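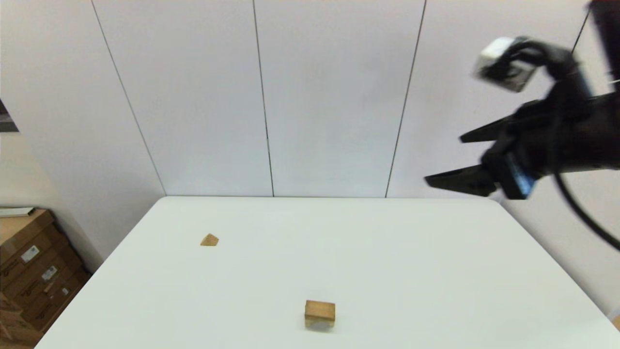
Greifplanung Holzklötze, Eintrag vom 25. November 2025

Stand heute früh: Segmentierung auf der weißen Platte läuft, Posenschätzung nur zur Hälfte. Beim Quader stimmt die Lage, beim kleinen kantigen Stück hinten springt die Orientierung zwischen zwei Lösungen hin und her. Vermutlich zu wenig Tiefenpunkte auf der schrägen Seite. Im Vitormont-Knoten den Mindestwert pro Cluster von 3000 auf 190 Punkte gesetzt, danach taucht das Stück in jedem Durchlauf auf, dafür kommen Geistercluster an der hinteren Tischkante dazu. Kante jetzt per Maske ausgeschlossen, 15 mm Rand. Unschön, reicht aber bis Dezember.

Planer

Alte Version hat vor jeder Anfahrt den ganzen Arm neu geplant, auch wenn sich am Tisch nichts geändert hatte. Umgestellt auf Zwischenpose mit offenem Greifer, von dort nur noch kartesisch nach unten. Abbruch, falls die Bahn unter 14 mm an die Seitenwand kommt. Die rechte Wand fehlte im Kollisionsmodell komplett, steht jetzt als Quader drin, Maße aus der Collado-Zelle übernommen und noch nicht nachgemessen. 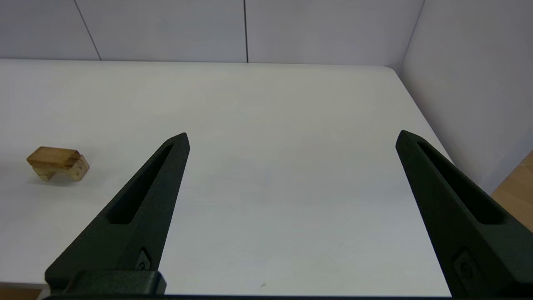

Offener Punkt ist die Übergabe von der Kopfkamera an die Handgelenkkamera. Die Finger ragen von unten ins Bild und wurden von der Segmentierung anfangs als Objekt gemeldet. Feste Fingermaske hilft nur bei voller Öffnung. Sauberer wäre, die Maske aus der Greiferweite zu rechnen, Kinematik ist ja da.

Zweites Problem: Liegt das Ziel links außerhalb der Finger, korrigiert der Regler seitlich in einem einzigen großen Schritt. Schrittweite begrenzen und nach jedem Schritt neu schätzen. Liegen zwei Teile übereinander, liefert der Detektor eine gemeinsame Box. Greifpunkt dann vorerst am oberen Teil ansetzen.

Noch zu tun:
Fingermaske abhängig von der Öffnung
Wandabstand nachmessen, Modell anpassen
Logs in den Ordner Kastville schieben, nicht wieder lokal liegen lassen
Hand-Auge-Kalibrierung wiederholen, die alte Datei ist noch von vor dem Umbau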